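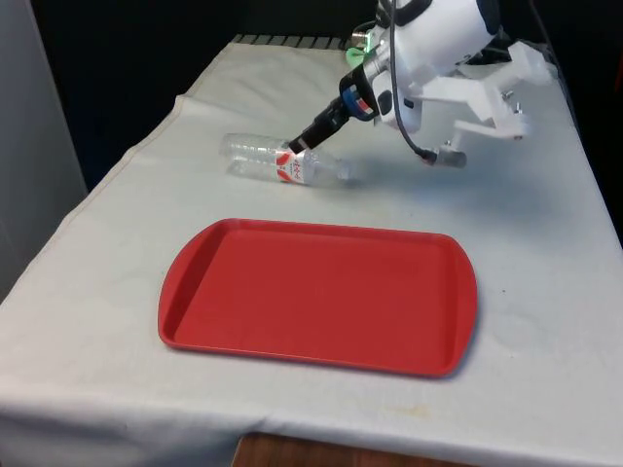

*Red serving tray on a white cloth*

# Plernow Shoulder Bag

The Plernow is a mid-size leather bag by Grorine, made to be worn on the shoulder or carried by the top handle. It has a flat base, a full-length zipper and one outside pocket. We brought it back in November after a season away, with a longer strap and a stronger zipper. The body pattern is the same as before.

## Leather and lining

The body is full-grain cowhide from the Kocsis tannery, dyed through and left without a heavy top coat. It will pick up light scratches in the first weeks. Most of them rub out with a dry cloth. The base and the handle tabs are cut from a thicker hide and will stay stiff longer than the sides.

The lining is Hudance cotton twill in tan, the same in every color of bag. It is stitched in at the top edge only, so you can pull it out to shake off crumbs and pen marks can be reached from both sides.

## Size and fit

- Length: 13 inches at the base
- Height: 9 inches, not counting the handle
- Depth: 5 inches
- Strap: 36 inches at full length, removable, with five holes
- Handle drop: 4 inches

A paperback, a long wallet, a glasses case and a small umbrella fit with the zipper closed. A tablet fits if it is one of the smaller ones. Laptops do not fit, and we don't suggest carrying one with the zipper open – the weight pulls on the end tabs.

## Hardware

Buckles, rings and feet are solid brass with a brushed nickel finish. The zipper pull is 925 sterling silver and will darken over time. A silver polishing cloth brings it back. Don't use a liquid silver dip, which stains the leather around the zipper.

The pull can be engraved with up to three initials in plain capitals. Engraving adds a week to the order. Engraved bags can't be returned unless there is a fault.

## Colors

Black, chestnut, navy, bottle green and oxblood. The navy is very dark and looks black indoors. Oxblood varies the most from hide to hide, and a replacement strap bought later may not match exactly.

## Care

Keep the bag stuffed with tissue when it isn't in use, in the cotton sleeve it ships with. Plastic bags trap damp. If it gets rained on, blot it and let it dry at room temperature, away from radiators. Use a plain leather cream twice a year and test it on the base first. Dark colors can rub off on pale coats and linen when the bag is new, so wear it with something darker for the first few outings.

## Shipping and returns

Bags without engraving can be sent back within 30 days if unused, with the sleeve and tag. The shipping label is in the box. We refund to the original card once the bag has been checked in.

Stitching and hardware are covered for two years. Worn corners and edge paint are not covered, but the workshop can redo both for a fee – use the repair form and attach a photo of the damage.

**Also available:** Plernow replacement strap, long and short; cotton storage sleeve; silver zipper pull, plain or engraved.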